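Chapter 5
Counting Claims: How Energy Targets Are Argued For

Learning aims for this chapter
Separate a target from a mandate, and a mandate from a result.
Trace a jobs figure back to the assumptions that produced it.
Recognise when a comparison between jurisdictions has been built to flatter one of them.

Key terms: baseline, capacity, generation, gross jobs, job-year, retrofit, voluntary target

On 22 Mar 2018 the municipal council of Mellstead voted to put a home heating measure on the ballot. The measure would require landlords to bring older rental units up to an insulation standard, with the cost recovered through a charge on utility bills. Within hours the campaign in favour, Clesulach, had released a flyer saying the program would "create 2768 local jobs" and "pay for itself in 5 years." The campaign against, funded largely by the property manager Plirkurar, answered that it would add $330 to "the average household's" bill.

Both numbers were repeated in the local papers for weeks. Neither was explained in any of the coverage we have been able to find, and we looked fairly hard.

Take the jobs figure first. Clesulach's source was a consultant's model prepared by the firm Skoryk. The model counted job-years, so one insulation installer employed for five years appears as five. It counted gross jobs, with nothing subtracted for work that would have gone ahead anyway. It also assumed that every eligible landlord would comply in the first year, an assumption the report itself calls "optimistic" in a footnote. A reader of the flyer would picture a crowd of newly hired people. The model describes something a good deal smaller, and doesn't say how much smaller.

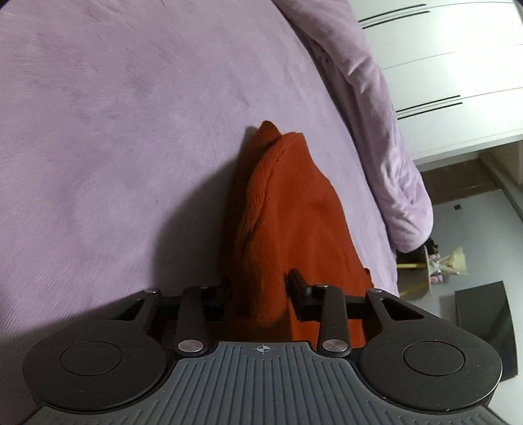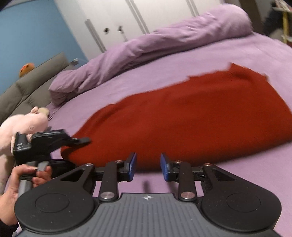

The bill figure is no better. Plirkurar took the highest annual charge permitted under the draft bylaw, added the provincial tax, and applied it to a detached house with electric baseboard heat. Most Mellstead renters live in apartments, and many have heat included in the rent. Calling the result an average was wrong on any ordinary meaning of the word. The charge was also a ceiling, and the draft left the actual rate to be set later by the utility.

Valentyna Kuzmenko, who reviewed both claims for a public radio program that February, when the draft was already circulating, gave the two campaigns the same rating: misleading. Neusa Moura, writing in reply, argued that the equal rating was itself a problem. One claim rested on a model with its assumptions printed at the back, she said, and the other on arithmetic that was never published at all. We are inclined to agree with her on disclosure and with Kuzmenko on the rest. A footnote on page 40-something does very little for a voter holding a flyer.

Then there is the payback claim. "Pay for itself" has no meaning until somebody says who pays and who is repaid. Under the measure, tenants would see lower heating costs, landlords would own a better building, and all utility customers would carry the charge - three groups that overlap only in part. Adding their gains and losses together gives a tidy total that no single household will ever experience.

Before reading section 5.1, find a claim about energy costs or employment from a campaign in your own province or state. Write down the number, the unit, the time period and the source. If you can't fill in all four, leave the gap blank and keep the page. You will need it again at the end of the chapter.

5.1 Targets, mandates and results

A target is a statement of intention by a government or a company. It may carry a date and a percentage and still bind no one.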